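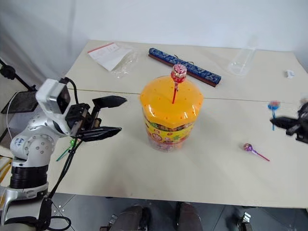
Bokska Barbers will open its second shop in Turkeck in November, taking over 3,252 square feet on the ground floor of the Tarkodora building. The new shop will have 12 chairs, a separate shave room and later evening hours. Children's cuts stay on the menu, and so does the candy jar with the orange lid and a lollipop standing in it. Bokska will also stock Iwasaki combs and shears at the front desk.

The first 50 customers will get a free beard trim with any haircut. Walk-ins are welcome – bookings open at 9 a.m. on opening day, by phone or at the desk.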